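Mangundap: a shelf of serial fiction blurbs and opening chapters

Kavitha Arumugam and Elif Naz Ekinci

What's in it

Mangundap is a collection of back-cover blurbs paired with the first chapters they were written to sell. All of it is popular fiction: romance, crime families, small-town secrets, the odd vampire, and a glorious amount of second-chance love. There are 600 books in the set, every one of them part of a series, and we've read far more of them than we needed to (Elif finished the whole Harbour Widows run in a fortnight and has no regrets).

We love blurbs. A good one has to tell you who wants what, who's in the way and why you should stay up past midnight, and it has to do that without giving away the wedding or the body. Book two in a series has it even harder, as it must catch up new readers and tease the old ones in the same breath. We couldn't find a collection that let you look at that properly, so we made one!

Where the books came from

The texts came to us through Fanport, the small reading site where many of these authors post their early chapters. Each author gave written permission for the blurb and the opening chapter to be shared. Later chapters are not included, so please don't write to us asking how the Kessler brothers' feud ends. Buy the book, it's great.

Paperback editions were used to check the blurbs wherever one existed. Printed blurbs are often shorter than the online ones, and when the two differ we keep both, with the printed one marked as such.

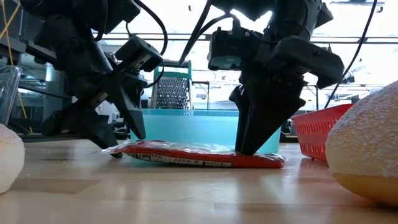 Two arms and a red package in clear plastic.

Files

blurbs.csv has one row per blurb. The columns are book_id, series_id, place_in_series, source (online or print), and text.

chapters/ has one plain text file per book, named by book_id. Chapter headings are kept, author's notes are taken out. Scene breaks, which came to us as stars, hashes, little hearts and in one case a row of tiny daggers, are all now a single line with three dashes.

tags.csv has the themes we gave each book by hand. A book can have as many as it likes. "Forced proximity" and "snowed in" are separate tags and we will defend this decision to anyone.

tidy.py is the script that cleans the chapter files. It needs Python and nothing else.

Getting started

Unpack the archive, open blurbs.csv in whatever you like, and sort by series_id and then place_in_series. Reading a series' blurbs in a row is the best introduction to the set that we can offer. You'll see villains turn into love interests by the third book, and mothers who were dead in the first come back very much alive.

If you're working in code, load everything as UTF-8. Some authors are fond of curly quotes and long dashes, and we left those exactly as they were typed.

How the tags were made

Both of us read every blurb and tagged it separately, then compared. Where we disagreed we read the chapter and talked it over, usually at length and usually with biscuits. The column called "agreed_first_time" tells you which tags needed that second look. "Slow burn" was by far the most argued about. Kavitha thinks a kiss in chapter one rules it out. Elif doesn't.

Things to watch for

Chapters are long, some of them over 4000 words, so check your limits before feeding them into anything. A few series begin at book 2, where the author of the first one chose not to take part. Blurbs quite often name characters who don't turn up in the opening chapter at all.

There is swearing, some violence, and a fair bit of kissing. Books with stronger content carry the tag "after dark", so you can leave them out easily.

Using it

Research and teaching are both fine. Please don't repost whole chapters, and do name the authors, who are listed in authors.txt with the pen names they asked us to use.

Related

Flarkum, our smaller set of cosy mystery titles, uses the same book_id scheme, so the two can be joined. The Grarkov reading group made a lovely set of discussion notes for the crime family books, and those are in the notes folder.

Changes

January: fixed the swapped blurbs in the Salt Orchard series, added print versions for the newest paperbacks, removed a chapter at the author's request.

Spotted a wrong tag or a missing line? Open an issue with the book_id and tell us what you'd change.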